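Doing the washing in winter without a dryer

We gave up the dryer in June. It was 16 years old, it had started tripping the power, and the repair quote was silly. I thought we'd replace it within a month. It's now August and we haven't, so I'm writing down how it's been going.

Some background. We're in a two-bedroom unit on the south side of the building, in Tindudel, and the balcony gets sun until mid-morning if we're lucky. There's no yard. Everything dries on two clothes horses in the spare room, with the window open a crack and the door shut.

The main change is that I do smaller loads. It used to be one big wash on the weekend. Now it's a small one most evenings, after the cheap rate starts, and it goes on the horse before bed. Shirts take a day. Jeans take two, sometimes more if it's raining.
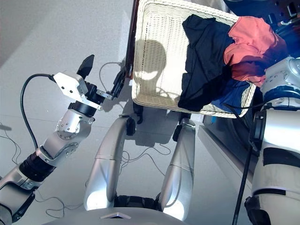

What it costs

The dryer was using more than I'd realised. Our last winter bill came down by 14 per cent on the year before, and nothing else in the place has changed. We did buy a small dehumidifier, a Zurkuvix, second-hand. It runs for a few hours at night and pulls out a surprising amount of water. I empty it into the laundry sink in the morning.

Towels are the weak point. They come off the horse stiff as a board and the kids complain. An extra spin helps a bit, and so does giving them a good shake before they're hung. I've stopped using fabric softener on them, which made no difference that I could tell, but it's one less thing to buy.

Sheets I still haven't sorted out. A queen fitted sheet takes up a whole clothes horse, so I do one bed at a time and hang it over the door if I have to.

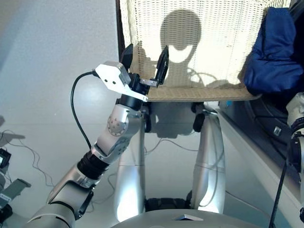
The laundromat near the station has big dryers, and I've been there twice for doonas. It takes 12 minutes to walk there with a full bag, so it's not something I want to do every week - but for two trips in a winter I can live with it.

I'll look at dryers again when the sales are on. If we do get one it'll be a heat pump model, and it'll mostly be for towels.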